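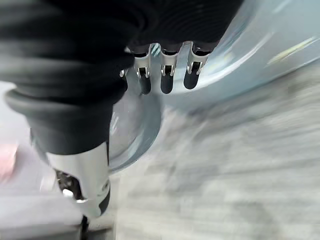

Linen store, Dernstead, September

Changes at the linen store

The linen store at Dernstead has been moved around over the summer, and anyone who borrows from it regularly will find a few things in new places. The loan rules are the same apart from two small points about returns, set out further down.

The main change is to the shelves. Tablecloths used to be kept by colour, which looked good but meant opening out half a pile to find one long enough. They are now kept by length, with the shortest at the bottom left and the banqueting cloths on the wide shelf by the door. Napkins and tray cloths have gone into the drawers where the curtains used to be. The curtains have gone to Folleck and can still be borrowed, but please ring Ourania Stergiou first so that she can have them out for you.

Each cloth has a new label sewn into one corner, giving its length and width in centimetres and a stock number. Zineb Samir did the sewing over several evenings in July and August. The old paper tags were falling off in the wash, and the ink on many of them could no longer be read. If you have a cloth at home with a paper tag still on it, bring it in whenever suits and it will be relabelled while you wait.

The store lent out 474 pieces in the year to the end of August. Most went to weddings, funeral teas and the school summer fair. Round cloths were asked for more than we could supply, especially in June, and Gráinne Ó Dubhghaill has bought 18 more from a hotel that was closing its dining room. They have been washed twice and are ready to go out. A couple have a faint crease down the middle that has not come out with ironing, but it does not show once plates are on the table.

Returns

Please shake cloths out before you bring them back. Crumbs are easily dealt with outdoors and are a nuisance in the machine. Candle wax should be left alone. Do not scrape it or iron it through paper, as a good cloth was scorched that way at Easter. Pin a scrap of paper to the place and Edem Ametepe will see to it.

You no longer need to wash anything before returning it. Home washing was kindly meant, but the different powders and temperatures were turning the whites several shades apart, and a long table laid with three of them looked patchy. Everything will now be washed at the store in the same way. The charge for a loan stays as it was.

The second point is folding. Cloths come back folded in all sorts of ways, and each one has to be opened and done again to fit the shelf. Fold lengthways in half, then in half again, then bring the ends in to the middle and close it like a book. The label should finish on the outside. A card showing the fold is pinned up by the door, and there are copies to take home.

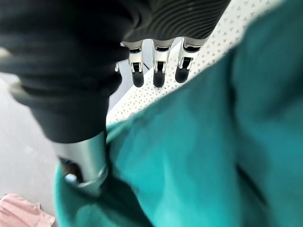 Checking a cloth for wear is the part of the work that takes longest, and Edem has asked us to say a bit about how it is done. Pulled threads and small holes are hard to see on a folded piece, and a quick look over the top layer misses most of them. He takes one fold at a time and keeps hold of it while he looks along the hem. Something regular behind the fabric is a help. The white surface with its rows of small triangles works well, as the pattern gives the eye something to follow, and where the weave has gone thin the triangles start to show through. The same can be done at home with a patterned tray or a piece of squared paper.

Small holes are darned. Larger ones are cut out and the cloth is made down into something shorter, so a few of the long cloths you remember may come back as tray cloths or napkins. Anything past that goes for cleaning rags, and there is a bag of those by the sink for people to help themselves.

Edem would like another pair of hands for the checking on the afternoons after a busy weekend. No sewing is needed. Good light and patience are the main things, and he will show you what to look for. Leave your name in the book.

Also wanted: white cotton thread, flat tape for the labels, and wooden coat hangers of the heavy sort for the long cloths that are going out next day. We have plenty of safety pins and do not need any more napkin rings.

Bookings for December are already coming in. The store holds 271 pieces at present, which sounds a lot, but the same few sizes are wanted by everyone in the fortnight before Christmas. If you know your date, put it in the book now, even if you are not sure of the number of tables – it is easy to hand one or two back. Zineb Slaoui is keeping the Christmas list and can be found at the store most mornings until noon. Red cloths are booked separately and are kept at Folleck with the curtains.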